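Accueil | Projets | Rapports | Contact

Rapport d'avancement – atelier linge, site de Droltetitz
À l'attention de Liesbeth Van Wijk 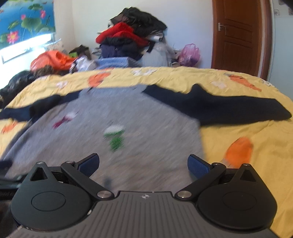 Pliage des manches longues

Sur 51 hauts confiés à l'atelier, 29 sont pliés et rangés. Je me méfie de ce chiffre : Arnout Goossens y inclut des piles qu'il a fallu reprendre. Étaler le vêtement à plat sur le lit va vite, les manches beaucoup moins.

Budget

La rallonge demandée pour septembre me paraît prématurée – je propose d'attendre le prochain relevé.

Ce site utilise des cookies. Accepter | Refuser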